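June 22, 2024

Quick one, on my lunch break. Been meaning to write up our cell rules since the Dilerau visit and keep not doing it.

So. We have 2 pages of rules now. Used to be a binder. Naheed Ghauri did most of the cutting and I did most of the complaining, and I was wrong about nearly all of it (except the bit on labelling, will get to that).

Rule one, speed. Slow mode any time a person is inside the line. Doesn't matter if you're only grabbing a screw. Doesn't matter if you're the one who wrote the program. I've broken this one myself, got told off, fair enough.

Rule two, fingertips. Check them before the first run and again after lunch. Look for nicks, look for the rubber lifting at the edge. If you're not sure, swap it and write it in the log. We were going by hours before, which sounded more scientific but the tips don't wear evenly so it was useless.
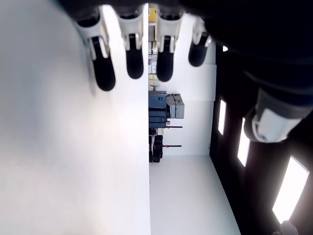

Rule three is the one people argue about. Whoever presses start has to say it out loud. "Moving." Loud enough to be heard over the compressor. Feels silly for 5 days and then you stop noticing. The Tosell crew do it with a hand signal instead, wich I don't love, you have to be looking.

Labelling. Every program gets a number and the number goes on the whiteboard with your initials. Last August somebody loaded 2529 thinking it was the old Sondosis pick routine and it wasn't. No harm done, arm just went somewhere we didn't expect, but I still think about it. Naheed wanted colour codes. I wanted numbers. Numbers won.

Still to sort: who signs off on changes when we're both away. Also teh grey area around teaching mode, the Albers manual says one thing and our training sheet says another. Will post the two pages once that's fixed. Back to it.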